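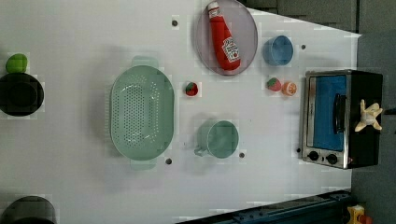
1 min read

The Pellico gripper kit is what I've bolted to the arm in our shared workshop, and I love it! Two fingers, 20 screws, fitted in an evening -- toy strawberries make good practice.
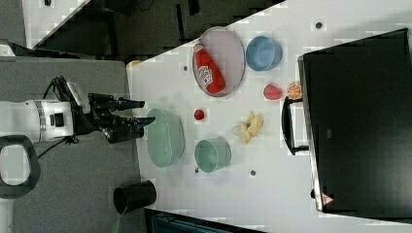
Yesenia Ospina
Workshop build lead

Leave slack in your cable before you tighten anything (I didn't, twice). Mine has done more than 1,000 open-and-close cycles on the same pads. Spare pads come in packs of 5.

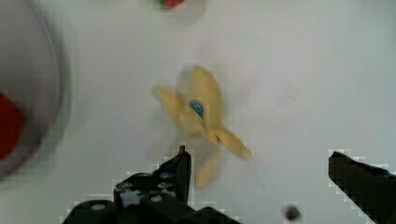
Rivadeneyra wrote in to ask whether the kit fits the older Bestis wrist plate, and would happily drill new holes if it doesn't.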